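Notebook, storage trials, bench 2
30th March
Entry by Nikola Nedeljković. Carries on from the October notes on film weight and water loss.
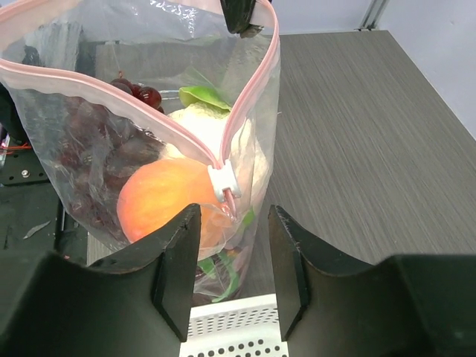 Balance first. The Kuster drifted again overnight and read 0.4 g high on the 500 g check weight. Re-levelled, left to warm up for an hour, repeated the check three times: 500.0, 500.0, 500.1. Accepted. The overnight figures from the left-hand shelf are corrected by the same amount and marked "c" in the sheet. If anyone needs the raw values they are in the next column along. Please don't overwrite them.

Carrots, series B. Starting mass of the lot was 1556 g, trimmed, tops off, no washing. Present mass 1519 g. Loss 37 g, or 2.4 per cent of starting mass. Series A, same supplier, held in open crates, is well past that and the thin ends bend without snapping. Series A will be closed at the next weighing. There is no point carrying it further, and it is taking shelf space that the beetroot needs.

Beans, series D. 559 g at start, 548 g now. Loss 11 g, just under 2 per cent. Rust marks on the pod tips, more than I would like at this stage. I suspect chilling injury, as the D shelf is nearest the evaporator and the logger there has been reading lower than the set point. Moved the D lots one shelf down. This breaks the series strictly speaking, so D is now to be read as D1 up to today and D2 after.

Logger positions. Channel 3 is dead. Swapped the battery, no change, swapped the probe, no change. Probably the socket. Channel 4 has been moved to cover both shelves, clipped to the upright midway. Humidity reading there is steadier than it was at the back wall, where the fan blew straight on it.

Condensation. Still the main nuisance. Lots brought from the warm room and closed straight away collect droplets on the inside within the hour, and the first soft spots always start where produce touches wet film. Lots cooled open for two hours before closing show much less of it. I did two side by side this morning to be sure and will look at them again tomorrow. Until then, standing instruction for everybody using the cold room: cool open, then close.

Film. Flornalon sent the data sheet for the heavier grade. The water vapour figure is quoted at 38 °C and 90 per cent relative humidity, which is little use to us at 4 °C. Have written back asking for anything measured below 10 °C. If they have nothing, we can do our own cup test with silica gel, though it will be slow at that temperature. The lid gaskets on the cups need replacing first. Clerico stocks them, part number is inside the drawer front.

Perforation. Tried the 0.5 mm needle on the thin film again. Holes tear at the edges when the film is under any tension. Warming the needle gives a cleaner hole with a small raised rim, but the size varies too much between operators. Mine came out smaller than everyone else's. A jig would settle it. Sketch is on the facing page, dimensions not checked.

Ethylene sachets. Stock is down to 26. Enough for the next carrot run, not enough for carrots and apples together. Order before the apples arrive or drop the sachet arm from the apple trial. I would drop it. The earlier result was within scatter and I do not expect a larger sample to change that.

Burkia lot. Arrived late and warm, core temperature 17 °C on the spear probe. Not suitable for comparison with the rest. Put through as a handling check only, no mass series. Sheet tab is labelled accordingly.

Calculations. Found an error in the rate formula: it divides by days since the previous entry in the sheet, so any lot with a missed weighing shows a false rate. Now uses the date column for the same lot. Series C changed most, and the odd spike there has gone. Graphs printed before today should be thrown out.

To do:
Channel 3 socket, test with meter
Gaskets, order two sets
Close series A, photograph sections, compost
Check the two side-by-side lots for droplets
Jig, find offcut of acrylic
D shelf temperature, spot check morning and late afternoon
Ask who has the second spear probe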